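Introduction to Drawing, Unit 3: Light and Value
Handout for Section 2, revised 06/04/2021
Instructor: Maricruz Lozano

Reading before class: Chapter 4 of the course packet, through the exercises on gray scales.

What we mean by value
Value is how light or dark something is, apart from its color. A yellow and a pale gray can have the same value. Beginners tend to judge value by color name, so reds come out too dark and yellows too light. Squint at your subject. Squinting drops the detail and leaves the big light and dark shapes.

Materials for this unit
HB, 2B and 4B pencils
Kneaded eraser
Newsprint pad and a few sheets of heavier paper
A viewfinder cut from card (see Unit 1)

The gray scale
Draw a strip and divide it into nine boxes. Leave the first box white and make the last one as dark as your 4B will go. Fill in the middle box next, then work outward from it in both directions. The steps should look even from across the room. Most first attempts bunch up at the dark end. Do the strip again if yours does. Keep the better one clipped inside your pad, as you will use it every week until November.

Planes
A box shape is the easiest place to study value, since each flat side takes a single general tone. Decide which plane is lightest and which is darkest before you start shading. A plane is seldom one even gray all the way across. Light bouncing off a surface can leave a paler band where you expect none, and the shadow at the base may be very faint. Draw the one you see, even if it is weaker than you would like. 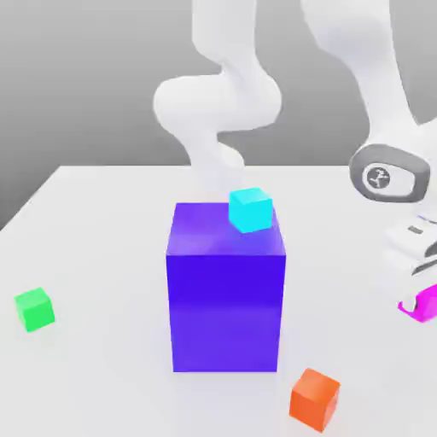
Edges
A hard edge is where two values meet with no blending. A soft edge is where one slides into the next. Flat-sided objects have mostly hard edges, and round ones turn softly. Cast shadows are often hard near the object and softer farther out.

Do not outline everything. If two neighboring shapes differ in value, the line between them can go.

Homework
1. Two gray scales, nine steps each.
2. One drawing of a box or carton lit by one lamp, 20 minutes.
3. The same box with the lamp moved to the other side, 20 minutes.
4. A half-page note comparing the two drawings. Say which plane changed most.

Grading
The unit is worth 16 points: four for the scales, eight for the two drawings, four for the note. Late work loses two points. Chukwuemeka Oyewole is covering the open studio hours this term and can look at drawings before they are handed in.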